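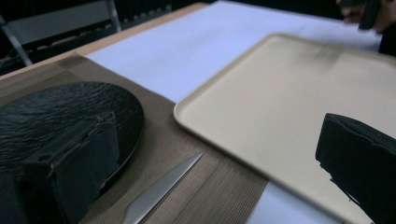 Page last modified: 25 Dec 2025

4. Looking after the Clamach hand-held gripper

The Clamach is the hand-held tool with which all table-setting recordings in this paper were made. It carries the same two fingers as the arm-mounted version in the Alarcón cell, so whatever wears out in the hand will sooner or later wear out on the arm as well. We came to see the upkeep of this small tool as one of the most rewarding parts of the project, and we set out our routine in some detail so that other groups can copy it, or better still improve on it.

4.1 Fingers and pads

Each finger is a black block with a pad on its inner face. The pad does nearly all of the work. It has to give a little when it meets the raised lip of a tray, and it has to hold a table knife by its handle without letting it turn. Both jobs are hard on the edges of the pad, and that is where we look first.

Pads are cut from Jalex sheet and stuck down with a thin contact adhesive. Our first batch was cut by hand with a scalpel and the corners began to lift long before the faces had worn. Vy Lại then made a cutting jig from scrap acrylic, and the difference was a delight to see: the same sheet and the same glue, but with square corners that stayed down. We now change both pads together after 600 grasps, or sooner if an edge has peeled far enough to catch on a placemat. Changing one side alone leaves the fingers unequal in thickness and shifts the closing point away from the centre line.

Some fraying is fine. Figure 6 shows pads that are still in service under our rule, although the edges are ragged, the right-hand pad is scuffed and its layers have started to peel. Grip on a tray lip depends on the face of the pad, and we found no gain from replacing a pad for its looks. Torn fragments should be trimmed with scissors, never pulled, as a pull tends to take a strip of good material with it.

4.2 Setting the opening

The gripper is set up at the table where it will be used. We lay out the placemat, plate, knife and tray, open the fingers fully and bring them low over the near side of the tray. This is a lovely quick check – with the real things in view it is easy to tell whether the fingers sit evenly, and whether either one hides too much of the plate from the camera. The operator then closes the fingers on a gauge block and Aner, our logging program, stores the reading as zero. If the stored zero moves by more than 2 counts between sessions, the finger bracket is taken off, cleaned and refitted before anything is recorded.

Gervasio Ledesma suggested doing the check over a white cloth or tabletop, where loose bits of pad show up well. It costs nothing and we have kept it ever since.

Figure 6. Finger pads of the Clamach in use above a cream-coloured tray, with a placemat, plate and knife farther back on the table. Note the ragged edge of the left pad and the small torn fragments at the lower tip of the right one.
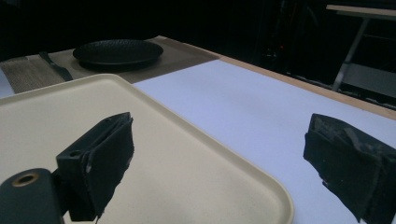
4.3 Repairs during the October recordings

We logged 485 usable takes in October with a single gripper, and the repairs in that time were pleasingly small. A bracket screw worked loose and was refitted with thread lock. One pad came away whole when the adhesive had been applied too thickly, and the finger face had to be scraped back to bare plastic before the new pad would hold. Grit in the slide made the fingers close unevenly – a soft brush cleared it, and we have brushed the slide every 100 grasps from then on.

A full pad change, with cleaning and a fresh zero, can be done at the table. The adhesive is left overnight under light clamping, so we keep a second pair of fingers with pads already fitted and swap the pairs over. The serial number of the pair in use is saved with each take, and Section 5 uses it to compare grasps made with fresh and worn pads.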